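Paid at-home participants wanted: desk and craft tasks for the Claserora home robot

Plestbridge is looking for 100 adults to record everyday hand tasks at home. The recordings are used to train Claserora, our two-armed tabletop robot kit for schools and small workshops. The kit already handles sorting and stacking. Paper, glue, tape and string are the next group of tasks, and we need people who will do them the way they normally would.

What the work is

You wear a light headband camera and sit at your own desk or table. The app gives you a task and you do it at a normal pace. Most tasks use things you already have in a drawer. Anything unusual is mailed to you with the headband. 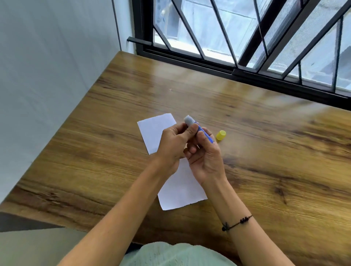

Glue task: stick open, cap on the desk, paper under the hands.

Each recorded task counts as one clip. A full set is 500 clips, and you have 14 weeks to finish it. You choose your own hours. There is no minimum per day, but we ask you to upload at least once a week so we can catch problems early.

Task groups open now

Gluing and pasting
Folding and tearing paper
Opening and closing caps, lids and boxes
Winding cord and string
Putting away desk supplies
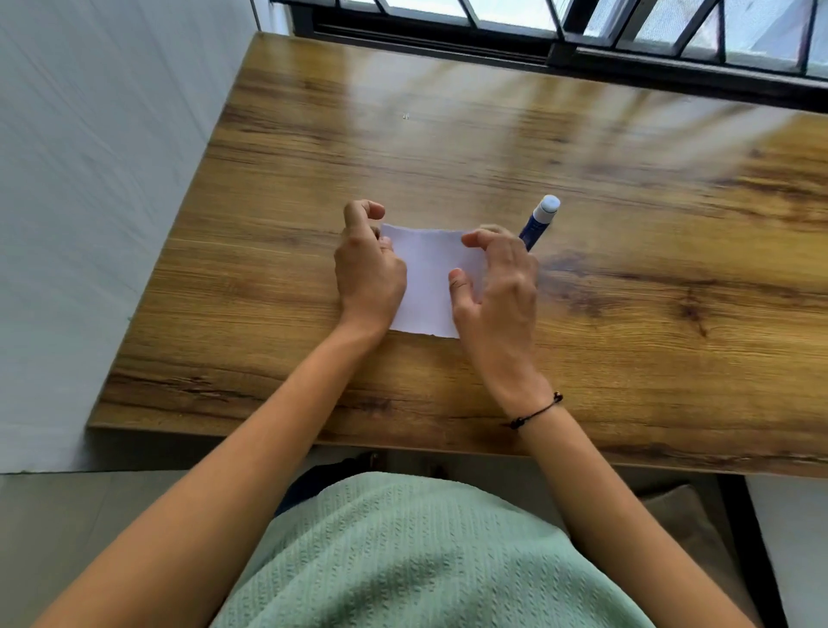 Paper task, both hands on the sheet.

Please don't slow down or act out the steps for the camera. If you drop something, pick it up and keep going. Clips with mistakes are accepted and paid the same. Clips where the hands are out of view for most of the task are not.

You will need

To be 18 or older
A table or desk with good light (daylight is fine)
A phone with 14 GB free
A home internet connection that can handle uploads
Use of both hands for small objects. Left-handed people are very welcome, we are short of them.

Bracelets, watches and rings can stay on. Keep mail, ID cards, screens and other people out of view.
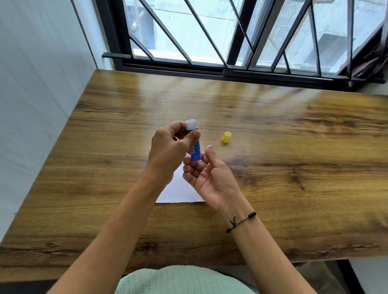
Glue stick in the left hand, cap off to the right.

Pay

$2000 for a full set, paid in four parts as you reach each quarter. If you stop early, you are paid for every accepted clip. The headband goes back to us in the prepaid box. Participants who finish can buy a Claserora kit at the staff price when the paper and glue update ships in May.

How to apply

Fill out the short form on the Plestbridge participant page and choose "Stulau group" as your location, even if you live outside town. You will be asked to record one test clip on your phone. We reply to everyone. Training is one video call run from our Pacheco office.

Applications close 5 November 2023.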